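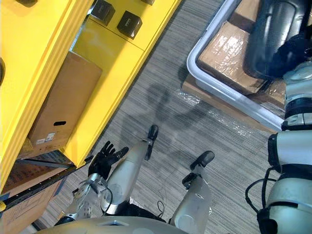

Pitch count or times through the order?

kmabuza70
Our league's draft rule says a starter comes out at 70 pitches, no exceptions. Bralel had a man at 70 with a one-hitter going in the seventh and he had to walk off. I would rather see a limit of two times through the order.

Ververidis_M
Disagree. Times through the order measures hitter familiarity. Pitch count measures load. The rule is there for load. 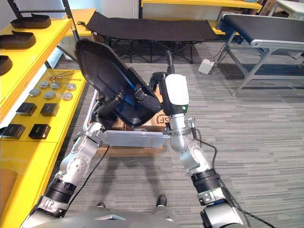

Over the open cardboard box.

iseulk
Load per inning matters more than the total. Seventy over seven innings is light work. Seventy over two is a bad night, and the draft treats them the same.

kmabuza70
That is my point. I have Norkero's scorebooks for last August — 157 pitches across two starts, same arm, and the second start was the better one.

Ververidis_M
One pitcher, two games. I wouldn't write a rule on that.

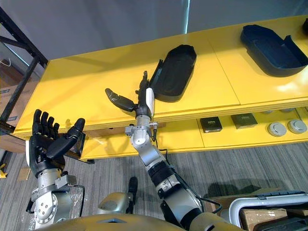 Reply 5

Asamoah
Has anyone read the rest of the draft? Section 7 lets a starter finish the batter he is facing. So the cap is 70 plus whatever that at-bat takes.

iseulk
Missed that. Does an intentional walk count toward the total?

Asamoah
Not in the copy I have. Petridis at Hareck keeps the current version.

Ververidis_M
Fine with the batter clause. Still against counting trips through the order.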